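Section 9. Packing a snack and book box

A box for a trip or a guest room can be packed on any flat place. A bed with a smooth blanket is good, as packets do not roll off it.

1. Put the lid of the box on the bed with its open side up. It serves as the tray.
2. Lay the book flat in the tray first. The snacks go on it or beside it. 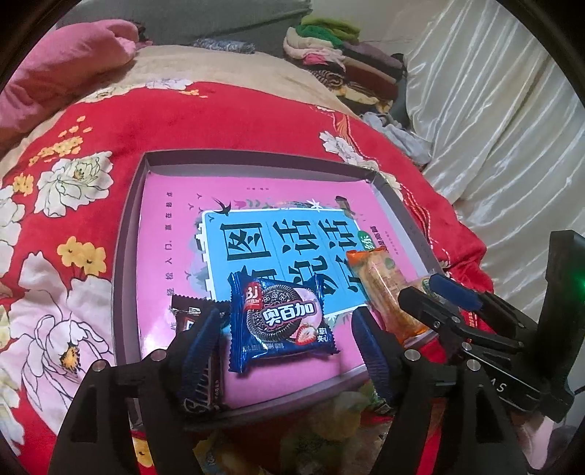

Mahnaz Shirazi writes that in her Derham boxes she turns the book to fit the lid and does not care which way the title reads. We agree with this.

Note: A low tray holds one layer only. Do not press the lid down on cookies.

3. Take the remaining snacks from the blanket one by one. Hold a cookie packet at its sides, with little force. Foil wrappers crease easily, and sandwich cookies with cream can break inside.

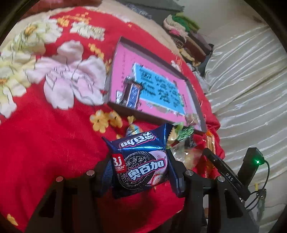
4. Before you put a packet in, look at the back of it. The nutrition table and the small print are usually there. If the guest has an allergy, read the list of ingredients completely. Packets with a torn seal must stay out.
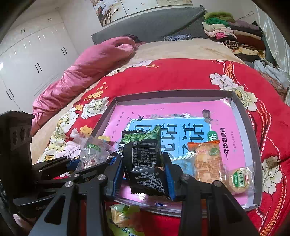
When the print is in a language you do not read, ask somebody, or leave this packet for another box. Small candies come last, in the gaps that remain.

Caution: Do not leave a packed box in a parked car. Chocolate becomes soft at temperatures over 81 °F and can stain the book cover.

5. Write the name of the guest on a paper slip and put it under the book.

For larger boxes, see the Nazari sheet at the end of this guide.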